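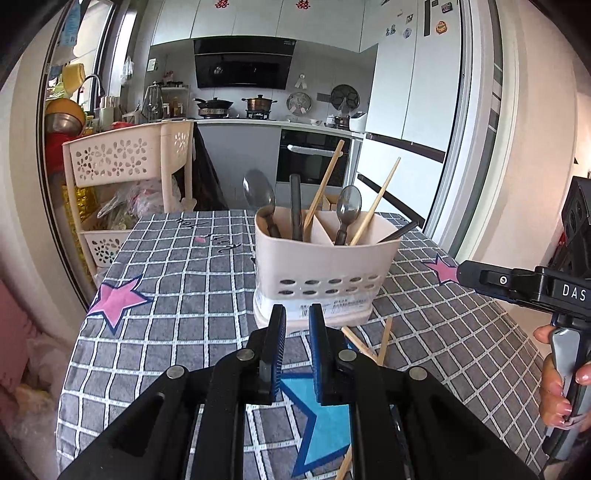 Pink stars on a grey grid tablecloth.

Pantry month: how the first three weeks went

Most of you know I started a pantry month at the beginning of May. The rule was simple. We would eat what was already in the cupboards and the chest freezer, and I would only buy milk, eggs, bread and fresh fruit and vegetables. It is now Monday, May 27, 2024, and there are a few days left to go.

Before I started I wrote down everything we had. The list came to 327 items, which was a surprise. I had 17 tins of chickpeas, bought a few at a time whenever they were on special, and three open bags of red lentils. The freezer was worse. There was a bag of something brown with no label, and we ate it on toast. It was beef and barley.

Our normal grocery spend is a bit over $200 a week. The first week I spent $33, mostly on milk, apples and a cauliflower. The second week was higher because we ran out of cooking oil and I had not written an exception for that. I bought the store brand at Wikwood and counted it. The third week I cheated and bought cheese.

What worked

Soaking dried beans on Sunday night and cooking the whole pot on Monday. We used them in soup, then burritos, then mashed with garlic on crackers when I didn't feel like cooking.

Keeping the list on the freezer lid and crossing things off in pencil. My husband now crosses things off too, though he doesn't always cross off the right thing.

Baking with the odds and ends of flour. Rye and plain flour half and half makes a decent muffin if you add a spoonful of yogurt.

What didn't

Old spices. I had cumin that smelled like cardboard and I used it anyway. Two dinners were very dull before I gave up and threw it out.

Tinned spinach. I won't be buying it again at any price.

From readers

Soudabeh Akbari wrote to ask whether freezer-burned chicken is worth keeping. I trim off the dry grey parts and use the rest in stock or curry, where the texture doesn't matter so much.

Mojtaba Heydari did his own pantry month in February and says he saved enough to pay for new winter tires. He shops once a fortnight now and skips the flyers completely. I couldn't do that - I like the flyers too much.

Mahnaz Asadi sent her recipe for rice with lentils and fried onions. I made it on Thursday with the last of the brown rice and it needed a good 20 minutes longer than hers. It will be in the next issue with both cooking times.

In June I will go back to regular shopping, with a limit of two of anything on special. If you have a use for chickpeas that isn't hummus, please send it in. I still have nine tins.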